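Step challenge with my sister-in-law, do I get a makeup day?

My sister-in-law and I are doing a daily walking challenge for all of April, 10,000 steps a day, no days off. Loser buys dinner at Morin. I was doing great, and then I came down with a stomach bug and managed maybe 4000, most of them between the bed and the bathroom. She says the streak is over. I say sick days shouldn't count and I should get to make it up. We never wrote any rules (dumb, I know). Is there a normal way people handle this?
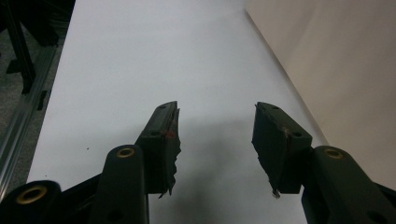
Kalliopi Makris
Oh no, I feel for you! My cousins and I do one of these every spring and we had the exact same fight the first year. What we settled on is 2 free passes each for the month, use them for whatever you want, no explaining. Sick, wedding, just plain lazy, doesn't matter. Once they're gone they're gone. You'd both have to agree to it now, and she gets hers too -- so if she's been perfect so far she comes out ahead, which might be how you sell it to her. I wouldn't do makeup steps. I tried cramming a double day once and my shins hurt so bad I missed the next one anyway.

Yurii Kuzmenko
no days off means no days off. pay for dinner

Answer
Are you feeling better, first of all? Please don't go straight back to the full number if you're still not eating much. I did that after the flu and had to sit down on a curb halfway up Drumard and call my husband to come get me.

On the bet, could you switch to a monthly total? Whoever has the most steps on the last night wins, and one bad day doesn't sink you. My walking group did it that way and I liked it a lot more, although I did end up pacing the kitchen at 11 p.m. trying to get another 100 in. You'll want to be on the same app though. Mine always read higher than everybody else's and I heard about it all month.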